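Celedum Regional Aviation List
Posted by Horațiu Zamfir, November, 4:30 p.m.

This site uses cookies to keep you signed in. Accept | Manage settings

Subject: Re: Second aircraft on the Flarberg route

Dear list members,

Thank you for the questions received after the winter schedule was released. I reply below to the one raised most often.

> The schedule shows three daily departures from Kerkelis to
> Flarberg, but the notes refer to a single aircraft. Will the
> second turboprop be in service by the time the schedule
> starts? Our members book group travel and need to know
> whether the midday flight can be relied upon.
> Lloyd

The second aircraft has been delivered and is awaiting entry on the operating certificate. Until that step is complete, the midday departure will be flown by a partner carrier under a short-term lease. The leased aircraft has 44 seats. Group bookings already confirmed on that flight will be honored, and ticket conditions remain the same.

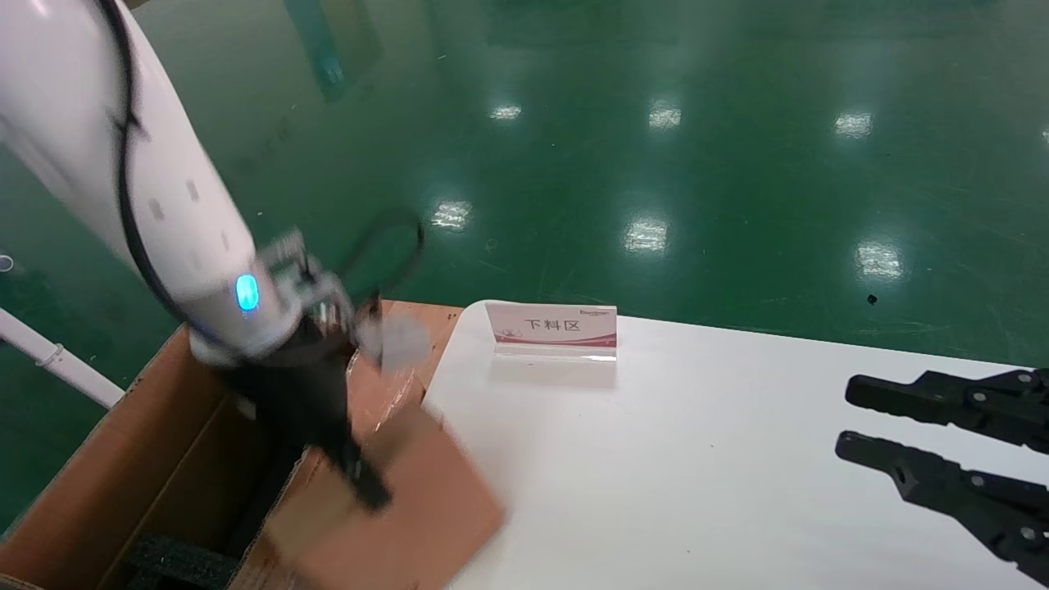 Robotic arm and open cardboard box.

Passengers should note that the apron at Flarberg is being resurfaced, and boarding will be on foot from Gate 3. Check-in closes 30 minutes before departure at both airports. Requests for boarding assistance should be made at the time of booking.

The cargo allowance on the midday flight is limited to 3000 pounds while the lease is in effect. Shippers with regular consignments have been informed in writing and may move their bookings to the evening departure without charge.

Further notices will be posted to this list.

Respectfully,

Horațiu Zamfir
Route Planning, Celedum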